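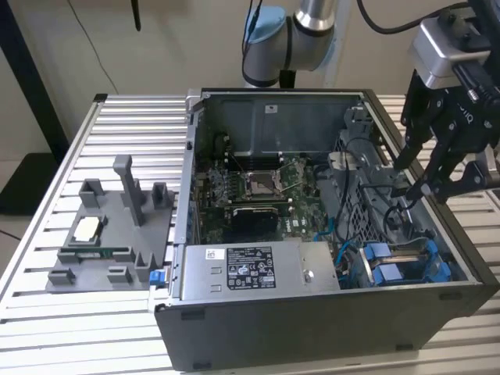
Notebook, February - bus shelter lighting, Skordale road

Filed under: Council services, Roads and lighting

Went through the council's reply on the shelter lights again. Their line is that the new Orby timers have cut complaints. I don't buy it yet. Complaints dropped in the same month they moved the report form three pages deep on the site, and the reply leaves that out.

What we have: 440 reports in the export, all shelters, Udlow and Skordale together. Took out the duplicates by hand as the matching script kept merging shelters on opposite sides of the road. Redo the script before anyone quotes a total.

Of the 20 shelters on our list, the council says every one is "in working order". Working order seems to mean the timer answers when it's polled. It doesn't mean the lamp comes on. Asked for the lamp checks separately, no answer so far.

Evening walk, started 5.40 pm. 3 shelters dark on the Udlow side, 2 of those marked as repaired. The third isn't on their list at all - either it belongs to the parish or they've lost it. Check the old map.

The Văn sheet (translated leaflet for the market end) still gives the old phone number. Rang it, got the parking line. Small thing, but people who only have that leaflet can't report anything, and then they count as satisfied.

Next: ask for the lamp checks in writing. Repeat the walk later in the evening, in case the timers are simply set late. Don't send the draft letter until that's done - if it is the timers, half of it is wrong.

4 comments | Share

Related entries
Udlow crossing: who pays for the repainting?
Skordale bin rounds, the missing fortnight
Parish or council? Notes on the old map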